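Against the flat-pack planter

Every spring somebody tells me that plastic pipe is the future of the small garden. Bundles of white tube, a moulded tray, push it together and grow your salad. I remain unconvinced. 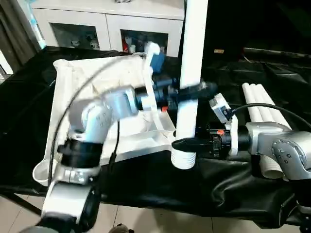 What you pay for

My neighbour Hamisi Biwott paid for 28 pieces and a leaflet. The ribbed end of a tube is meant to reassure you, as if ridges were a guarantee.

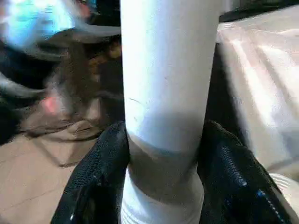

Smooth white plastic also shows every scuff, and I doubt it will look so clean by February. A secondhand trough and a bag of compost would do for me. Hamisi disagrees, and he may keep his lettuces.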